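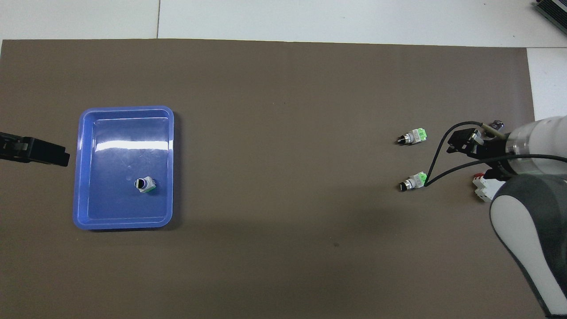

Drawer Label Layout and Retrieval Time in a Small Parts Store

Project report, Applied Measurement course
Ainhoa Requena, Gianni Greco, Tassanee Thammasiri
Supervisor: Ditte Vigfúsdóttir

Summary

Four label layouts were compared on the drawer cabinets of the electrical parts store at the Haranley building. Eight participants each completed 100 retrieval requests, divided equally among the layouts. Retrieval time and wrong-drawer errors were recorded. The layout with the part number in large type on the first line and a short description below it gave the lowest median time and the fewest errors. Adding a line drawing of the part made no measurable difference to time for participants who had used the store before. We recommend the two-line layout for the relabeling planned for February.

1. Background

The store holds connectors, switches, terminal blocks, fuses, indicator lamps and fasteners used in first- and second-year courses. Parts are kept in steel cabinets with shallow drawers. The existing labels were made at different times and follow no common format. Some give a supplier number, some a description, and a few only a handwritten word such as "misc" or "knobs".

An earlier report by Eusebio Aguirre listed misplaced parts as the main cause of reordering in the store. That report recommended a single numbering system, and the Skolevano catalog was adopted as a result. It did not address how the numbers should be shown on the drawers. Drawers whose labels had been updated to the new numbers were still being opened by mistake, mainly where neighboring numbers differed only in the last two digits.

2. Label layouts

All labels used the same white stock, black print and outside dimensions, so that they fit the existing holders.

Layout A: full catalog number on one line, description on the same line, equal type size.
Layout B: description on the first line, catalog number below, equal type size.
Layout C: catalog number on the first line in large type with the last two digits bold, description below in smaller type.
Layout D: as C, with a line drawing of the part at the right end.

Layout A is the closest to the labels now in use and was treated as the reference. Descriptions were limited to the wording in the catalog. Where this did not fit, the description was shortened by removing color and mounting information, in that order. A wording guide by Delić was used to settle cases where two parts would have ended up with the same short description.

Line drawings for Layout D were traced by hand from supplier sheets. Drawing them took longer than all other label preparation combined. Several parts, the selector switches in particular, look almost identical in outline when drawn at label size. We kept these in the set because they occur next to each other in the cabinets.

3. Method

A single cabinet of 200 drawers was relabeled for each layout in turn. The position of every part stayed the same throughout. Participants were students from other courses. Four had used the store in the previous semester and four had not.

Each request was printed on a card showing the catalog number and description. The participant stood at a line on the floor, turned over the card, walked to the cabinet, opened the drawer and removed one part. The timer was started when the card was turned and stopped when the part left the drawer. A request was scored as an error if any wrong drawer was opened, even if the participant closed it at once and found the correct one.

The order of layouts was rotated between participants. Cards were shuffled before each session. All sessions were held in the afternoon with the blinds closed and the ceiling lights on, as daylight from the west windows reflects from the label holders. One session was stopped by a fire drill and repeated in full the following Monday.

Times were taken with a Greledetti handheld timer. Before the first session the three of us timed the same set of recorded retrievals, and the differences were small compared with the spread between participants. The same person then operated the timer for every session.

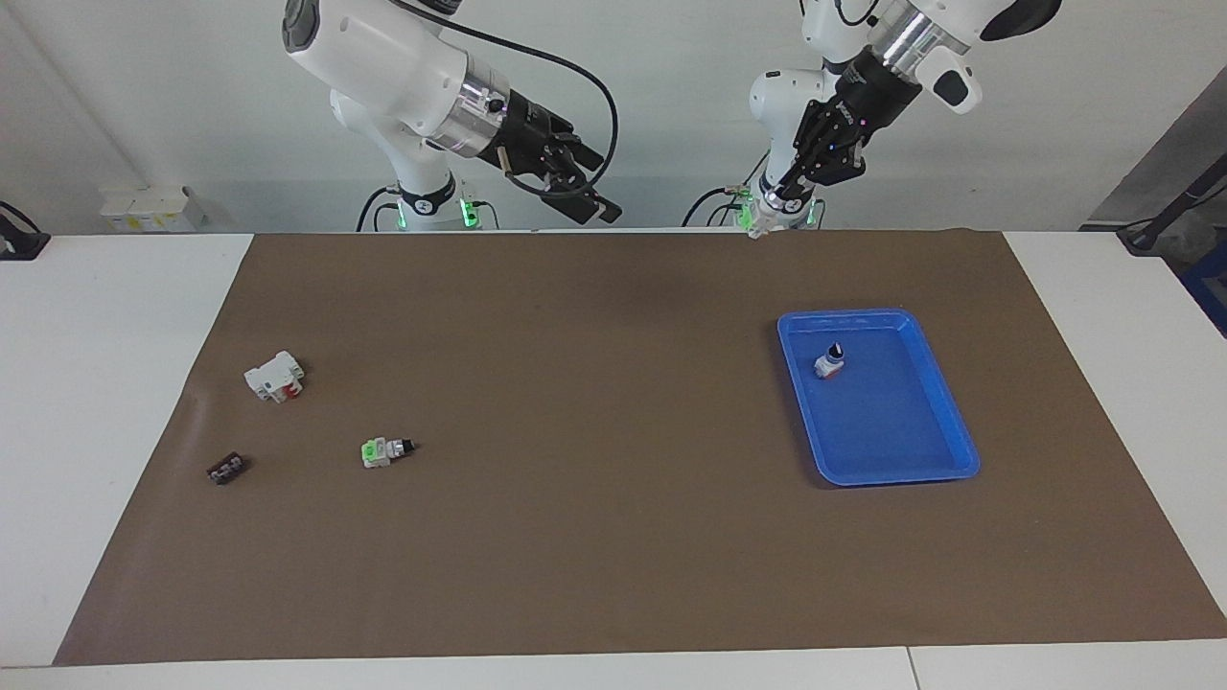
4. Results

Layout C gave the lowest median retrieval time in both groups. Layout D was second, followed by B and A. The difference between C and D was within the spread of the measurements for experienced participants. New participants were slightly slower with D than with C.

Over the 200 requests made with each layout, wrong drawers were opened as follows: 8 percent of requests with Layout A and 4 percent with Layout C. Layouts B and D fell between these values. Most errors with A involved a neighboring drawer in the same column. Most errors with B involved two parts with similar descriptions, and the participant had usually read only the first line.

Times became shorter during each session regardless of layout. Rotation of the order spreads this effect across the layouts but does not remove it from the individual values.

5. Discussion

The benefit of Layout C is probably due to the bold final digits, but the experiment does not separate this from the larger type. A further layout with large type and no bold digits would have been needed. We left it out to keep the sessions short enough for participants to finish in one visit.

The sample is small and the participants were all students. Technicians who know the cabinet by position may gain nothing from a new label. Requests were also made by catalog number, which favors layouts that put the number first. A user who arrives with only a description in mind might do better with Layout B, and this should be tested before the same format is applied to the hand tool cabinets.

6. Recommendations

Use Layout C for all drawers in the parts store. Keep the label template with the catalog file and print replacements from it only. Drawings are not worth the preparation time for the existing stock. Adjacent parts with near-identical numbers should be separated by at least one column when the cabinet is next rearranged.

The raw times, card list and label template are stored in the course folder under the report title.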